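Home Papers Authors Code Contact
Search this site Enter keywords Go

4.2 Masking the gripper and rejecting printed texture

The wrist camera sees the fingers in every image, so Dullotach applies a fixed mask for each finger opening before any segmentation runs. We stored 40 masks, from closed to fully open, and pick the nearest one from the encoder reading.

Patterned tabletops were harder. An early version of the proposal network, trained by Lehtinen on plain surfaces, returned grasp candidates on printed leaves and flowers. We retrained it with 3000 added images of patterned coverings and dropped any candidate whose estimated height above the fitted table plane was under 18 mm. The plane is fitted once per approach – refitting at every step made the height estimate jump when a bin wall filled much of the view.

Figure 3 gives a typical input. The fern between the open fingers and the orange roses farther back are flat print and should yield no candidates. The yellow block in the red bin is only partly visible, and the planner must shift the wrist to the left before it scores a grasp.

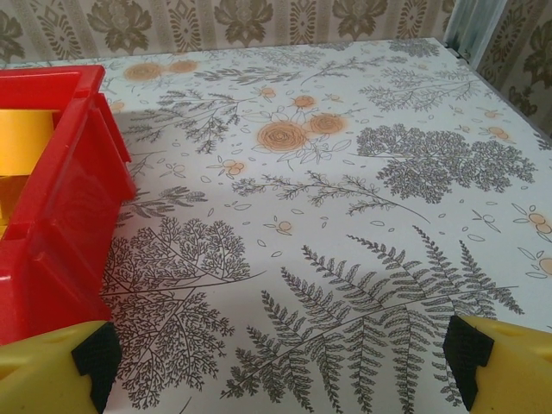
Figure 3. Wrist camera input with the gripper open over a printed table covering. Red bin at left.

4.3 Choosing the next view

When a candidate touches the image border, the planner holds the grasp and requests a new view.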